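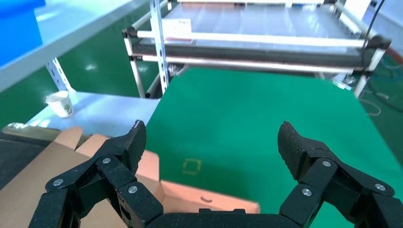

Bench 2, packing station – Monday

Relaid the work surface this morning. Green mat goes over the center and right of the bench, back toward the equipment rack. Left side stays bare, pale tabletop only, for paperwork and the tape gun. Open carton sits partly on the mat, flaps out.

The yellow square on the mat is the set-down mark. One item at a time goes there before it goes in the carton. Mabli Phillips asked for a bigger square. I left it small, as the Lunico cartons are the narrow ones and anything that overhangs the outline by much will not go in flat anyway.

Carton notes

Flaps should be folded fully back before loading. One on the left tends to spring up again. Scoring it a second time with the bone folder helps for a few cartons, then the next bundle does the same thing. Pritchard stock folds flatter but the glue seam is on the wrong side for us. Still 43 of those on the lower shelf – use them up on returns.

Lunico bundle size is 400. At the present rate we reorder at the end of May. Mabli has the quote for 2,000 from Zolbridge, price per carton is lower, storage is the problem.

Mat

Carton slides less on the mat than on the bare tabletop. Tried it both ways with the carton empty and with two Lastira units in it. Empty, it moves on the tabletop with a light push on the flap. On the mat it stays put unless pushed low on the wall. With the units in, no difference worth recording.

Mat edge at the rack side curls slightly. Taped once, tape lifted. Try the thin double-sided next.

Housekeeping

Cups stay off the mat and away from open cartons. Back left corner of the table is acceptable. Scrap paper and wipes go in the bin at the end of each run, including anything that ends up on the dark gray mat at the left.

To do

Ask Zolbridge for a sample with the deeper score line.
Check the width of the Lastira sleeve against the yellow outline.
Second set-down mark for the inserts? Mabli says yes – decide after the sample arrives.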